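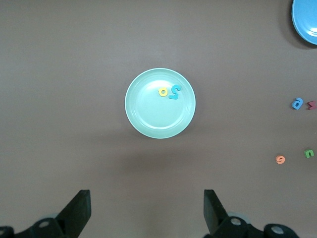

Attachment 1: Wrist view, mint-green plate with foam letters.

From: Mandla Mkhize
Date: 8 August 2025
Subject: Re: Paddle fingers or Joubert fingers for the sorting trial

Members are advised that the Sandholm bench will retain the flat black paddle fingers for the present round. The Joubert set remains under assessment – its February results were inconclusive on thin foam.
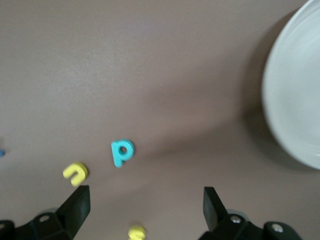

Each finger set is to complete 60 picks before any change of controller settings. Jaw speed should be left at the Kestel default, and results recorded under log 1551.

Is one wrist camera per arm sufficient for the comparison?
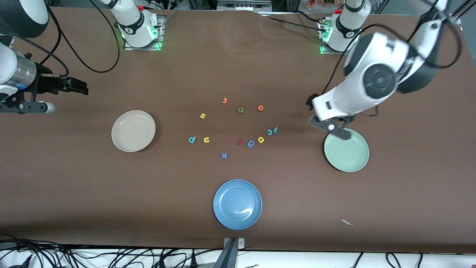
Which view should be used to score a placement?
The fixed camera view, with the wrist view consulted only where a letter is resting on the rim of a plate.

On behalf of the Brullolach working group, a member wrote:
> Could the organisers confirm which fingers are fitted, and whether the 45 minute session limit still applies?

The limit still applies.

Mandla Mkhize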